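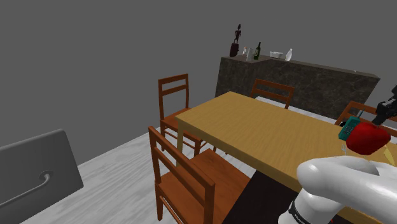
Dining room, sim. Apple under the gripper, phone leaning on apple, fork on the table below.

January, notebook, second machine

Goal for the day was tabletop pickups in the dining room layout, apple as target, phone and fork as clutter. Drove it by hand until 4:15 pm, with a break for lunch and a longer break for the controller, which had stopped talking to Trillum again. Restarting Trillum did nothing. Restarting everything did something.

Running total in the Beleck set is now 3931 examples. That figure includes the kitchen sessions from before the holidays, which I still don't trust. Somebody should go back through those with a strong coffee. I am writing "somebody" here in the hope that it will not be me.

Things to sort out about the apple. When the phone starts out too near it, the two of them touch and the labels stop making sense. The task line says "pick up the apple." If the phone is leaning on the apple up by the fingertips, is that a pickup, a pickup plus a passenger, or a physics complaint? I've been marking these as "contact, other object" and keeping them out of the clean pile. Gilani's labeling sheet has no box for it, so I typed it in the comments, where information goes to retire.

Tried changing the friction on the phone. At the default it clings to whatever it touches. Turned down, it shoots off across the room like a bar of soap. Settled on a value in between and wrote it in the config with my initials, so the blame is traceable.

Fork: leave it in. It's thin and pale and the detector does badly on it, and that seems like a good argument for having more of it. Same color against a darker tabletop would be worth a run. The golden one is easy on the eyes and possibly too easy on the model – everything red pops right out of it.

Counter at the back has its row of six items, statue down to the little white bottle. They're all set as fixed for now. I'd like them shuffled between episodes, or at least spaced less like a shop window. Every session with that same lineup teaches the model that a statue means apple time. Prodska has a shuffle script that supposedly handles this. It wants a newer build than the one we have, naturally.

Driving notes, for whoever takes the next shift:
– Come down on the apple slowly. The last bit of travel is where I overshoot.
– Don't trust the depth on the far side of the table. I was short by a finger's width more often than I'd like to put in writing.
– The near chair is a collision body. The arm knows this. I forgot it 2 times.
– Save before touching the reset key. It sits right next to the save key, an arrangement I would love to discuss with its designer.

Asked myself whether to keep failed grasps. Kept them, tagged, in their own folder. Last time we threw them all out and ended up with a policy that had never seen a mistake and made up for it by inventing new ones.

Next: phone as target, apple as clutter, same room. Then rug and wall colors. Check disk space first, the drive was at 6 percent free when I shut down.

Still open: who owns the labeling sheet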